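Minutes, Skurnik demonstration group, 06/06/2025
Present: Hatsue Nishimura, Signe Solberg

1. Small items task. The May recordings are accepted, except 6 which must be made again.

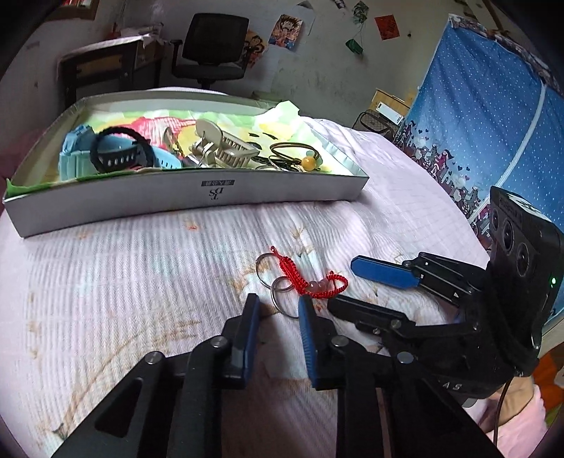
Signe asks that both hands start from rest — this was not written in the guide.

2. Speed. Hatsue wants slower closing of the jaws. Thin cord is difficult to hold in the middle. The red braided one between the jaws is a good case for the guide. 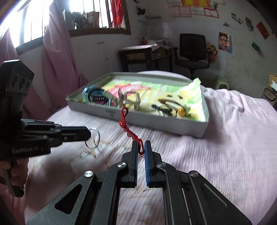 3. Next delivery to Flokholm is 30 recordings. Signe will check the labels first, and she wants one name for each object. The claw clips in the box need two names, teal and beige. Hatsue sends the list.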